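Handheld gripper at open day - what should visitors be asked to pick up?

Posted in Robotics and Automation, Clostov Makers Help
May 13, 2025

Fluvilside
We have an open day coming up and plan to let visitors try a two-finger handheld gripper on floor-level pickups. At our April trial, people closed on the object too early and pushed it away. Is that a finger problem or an instruction problem? Session slots are 10 minutes.

Ntuli
Mostly instruction. Have them open fully, lower until both fingers are either side of the object, pause, then close. Allow one practice pickup before anything is recorded. 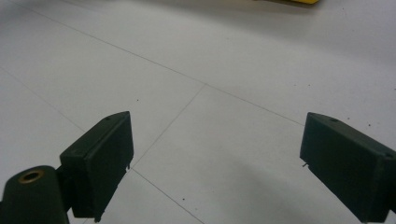

Finger shape matters less than approach angle for a first attempt. Wedge-like fingers coming in from both sides leave a wide gap, and on pale tile the dark green tips are easy to judge against the floor. The grout lines also give visitors something to line up with. Sweep beforehand, as specks like the ones on those tiles end up on the pads. Check the small pins on the fingers between groups - ours worked out after 589 cycles in one demonstration and 633 in another, so I would not trust a fixed interval.

Grellon
Use foam blocks. Worked for us.

Fluvilside
Thanks. Foam blocks are ordered. Would you run 2 grippers side by side or keep one spare?

Ntuli
Keep one spare. With both in use you have no replacement if a finger comes loose, and the visitors get in each other's way. Mark a standing line with tape and change over there.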